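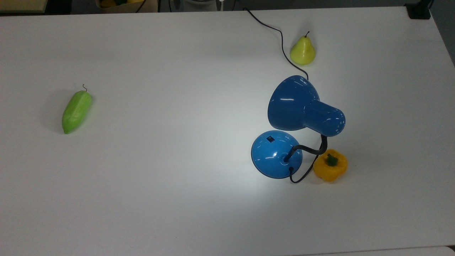 So we finally did the gutters. If you've been reading this blog for a while you know I've been complaining about the gutters since we moved to Trirnton, and you also know I'm very good at complaining about a thing for two years before I pick up the phone. Well, I picked up the phone!

What pushed me over was the storm in September. I was standing at the kitchen window with my coffee and there was a solid sheet of water coming over the edge of the back gutter, straight down onto the flower bed and then (I found out later) along the foundation and into the corner of the basement where we keep the Christmas boxes. The boxes are fine. My nativity camel is not fine, but he was already missing a leg.

My first thought was that I could do it myself. I got the ladder out, climbed up, and scooped out what looked like an entire compost heap, plus a tennis ball. I felt great. Then it rained again and the water came over in exactly the same place. That's when I noticed the gutter was tilted the wrong way, so everything was running away from the downspout. I had cleaned it beautifully and it was never going to drain.

Calling around

I asked three places for a quote. The first never called back. The second was Vrettos Exteriors, and they were perfectly nice, but the man gave me a price over the phone without asking how long the house was or how many corners it had, and that made me nervous. He said he could "usually tell." Tell from what? My voice?

The third was Budlow Gutter and Siding, a small outfit over on the other side of the river. Colton Pelletier came out in the early evening, walked all the way around the house twice, and went up on his own ladder with a level. Then he showed me pictures on his phone of the wood behind the gutter at the back. It was soft. You could see where the old spikes had pulled loose and left holes big enough to park a finger in. No wonder the thing was sagging.

I'm going to be upfront that his quote was higher than the other one. But it was written down, line by line, with the rotten fascia board as its own item and the price per foot if they found more of it once the old gutter was off. I liked that a lot. With our bathroom the "surprise" extra was sprung on me when there was no toilet in the room, and I wasn't in a strong bargaining position.

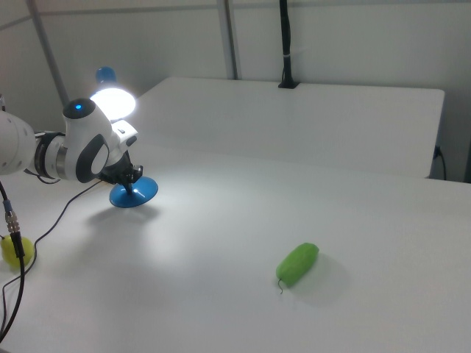 The actual work

They showed up at 7:30 in the morning, two guys and a trailer with the machine that rolls the gutter out in one long piece. I could have watched that machine all day. A flat coil of aluminum goes in one end and a gutter comes out the other, as long as you want it. The back run of our house is 51 feet and it came out in a single piece with no seams, and then they carried it around the garage like a very long canoe while I held the gate and tried to keep the dog in.

They did find more rot, another stretch near the chimney, and Colton came and knocked before they touched it so I could go look. It added a bit to the bill, at the price he'd written down. They replaced the board, primed it, and hung the new gutter on hidden brackets instead of those awful spikes. The downspouts went up a size too. The old ones were the skinny kind and apparently a single maple seed can plug the elbow.

I had a long back and forth with myself about gutter guards. We have two huge maples and I'd read so many reviews of the Stular mesh ones that I was starting to dream about them. In the end I had guards put on the back only, where the trees are, and left the front open. Colton said I'd still need to brush the top off once in a while, and I appreciated not being promised that I'd never climb a ladder again.

By four in the afternoon they were raking the flower bed for screws. One of them ran a magnet on wheels over the driveway and picked up a handful of nails that I'm pretty sure were there before we bought the place.

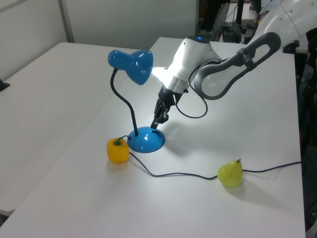
Desk lamp, blue

A few things I'd do differently

I'd have looked at the slope before I cleaned anything. You can pour a bucket of water in at the high end and watch where it goes, and it takes five minutes. I'd also have asked where the downspouts were going to empty, because one of them now lets out right beside the path and I had to go buy an extension for it. I paid 75 cents more for the brown one so it would match the mulch, and I regret nothing.

And I should have moved the hydrangeas. They got stepped on a little. They asked me to do it, I said I would, and I forgot.

It rained hard last night, so of course I went out in my robe with a flashlight. Not a drip over the back edge, and the basement corner was dry this morning. I'll check it again after the next big one. The front porch roof is next on the list, and I have already started complaining about it.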